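By Thulani Le Roux — July

We use cookies to remember your newsletter choice. You chose newsletter.

4. Comparing finger sets on soft goods

The Stareck hand unit takes either Dresix or Potgieter fingers. Both are said to be the better ones, by the people who sell them.

1. Tighten every finger screw before you start. Snug will do. This is plastic.

2. Open and close the empty gripper five times and check that the tips meet evenly.

3. Drop a cloth on a bed and leave it in whatever heap it lands in. Folding it first is cheating.

4. Pinch, lift, hold for five seconds, release. Log the result in Gikeo before your memory improves it.

CAUTION: Keep your own fingers clear of the elbow joints. They pinch cloth and people with equal interest.

5. Repeat for 60 grasps, then swap finger sets and do it all again with the same cloth.
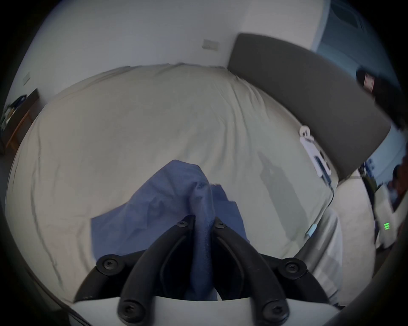

NOTE: A grasp that picks up the sheet along with the cloth is a fail — even if it looked impressive.

6. Recheck the screws after the last grasp and write down any that moved.

Comments

Reshma Mthembu: Step 5 took me 111 tries because I kept catching the sheet. Do I log those too?

Thulani Le Roux: Yes. Sorry.

padfoot33: Which fingers won?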